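28 Apr 2026

I want to argue for the return of the boring restaurant. By boring I mean a room where you can hear the person across from you, read the menu without your phone's flashlight, and look at a wall that has nothing on it.

I have eaten out for most of my adult life in the same mid-sized downtown. When I started, the places I liked had white or cream walls, carpet that had seen better years, and maybe a calendar by the register. You remembered the soup. The last 14 places I tried had a design idea, and I can tell you the design idea of nearly every one. I can't tell you what I ate at more than a few of them.

Pivari is the place people here bring up first. It opened in July with a long wait for tables and a lot of talk about the interior. I went twice. The food was decent both times. The chairs were too low for the tables, the ceiling was bare concrete, and by eight o'clock I was reading lips. Lambrechts, three blocks over, has been serving roast chicken and potatoes under a dropped acoustic ceiling for as long as I can remember. It's ugly. I could talk there for two hours and not go home hoarse.

The usual defense is that people want an experience. I think people want dinner, and have been told for so long that dinner isn't enough that they've started repeating it. A restaurant owner with money to spend can put it into the kitchen, the staff, the sound, or the walls. Walls photograph well, so walls win. The dishwasher's raise doesn't show up in anybody's feed.

I'm not against color. A pink wall with plants and animals on it can cheer up a gray month, and I'd sooner sit next to a rabbit than next to another sheet of fake brick. Dark stone with pale veins looks handsome too. My complaint is with what gets skipped to pay for it. 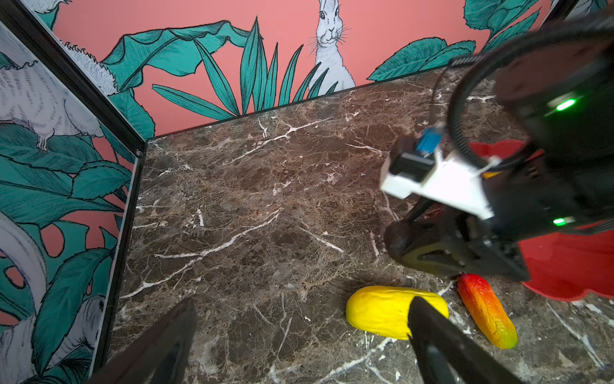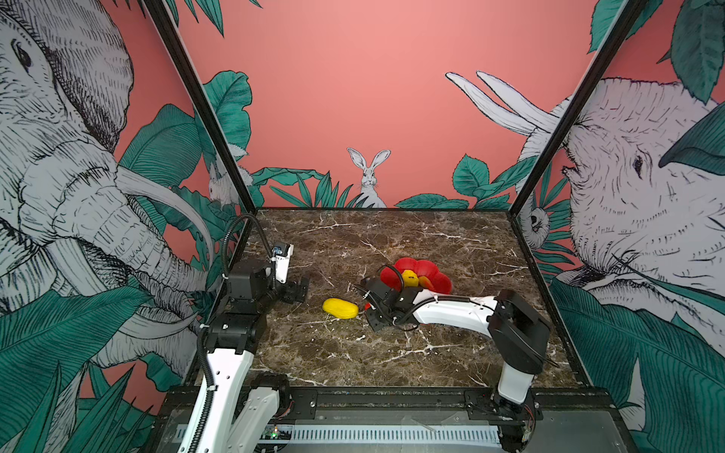
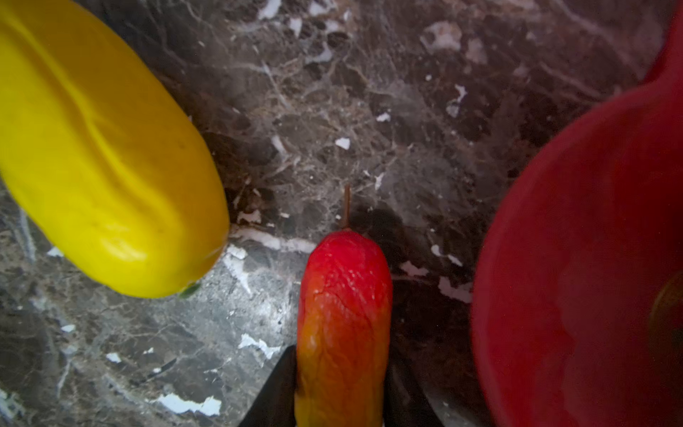 **So should a new restaurant spend nothing on how it looks?**

It should spend on looks last, after the ventilation, the chairs, the lighting, and something soft overhead to soak up the noise. If there's money left at that point, paint whatever you like.

That order matters more than the total. Nolow, which closed last year, did it backward. The room was lovely. The exhaust fan was not up to the job, and you carried the fryer home in your coat. They had a custom bar front and one restroom. I liked the people who ran it and I kept going out of loyalty, but I stopped bringing anyone with me.

There's also the matter of age. Fashion in interiors turns over fast now. A plain room looks a little tired after 20 years and can be fixed over a long weekend with two coats of paint. A themed room looks dated in a fraction of that, and then the owner is stuck with a loan for the old look and needs another loan for the new one. Those loans end up in the price of the pasta.

I'll grant one thing to the other side. A plain room with bad food is a miserable place, and a decorated room with bad food at least gives you something to talk about. I had a meal like that at Flavesia, where we discussed the light fixtures for most of the main course. It was a pleasant evening and I have never gone back.

What I'd ask of local reviewers is simple. Put the noise level in the first paragraph. Say whether the chairs are comfortable after an hour. Say whether a person in their seventies could read the menu. Our weekly paper's last review ran 673 words, and I had to get well past the middle before anyone ate anything — the opening was all tile and upholstery. Readers pick up their habits from that kind of thing, and owners read reviews more closely than anybody.

In the meantime I'll be at Lambrechts, at one of the tables along the beige wall. They did change the carpet recently. I thought the old one was fine.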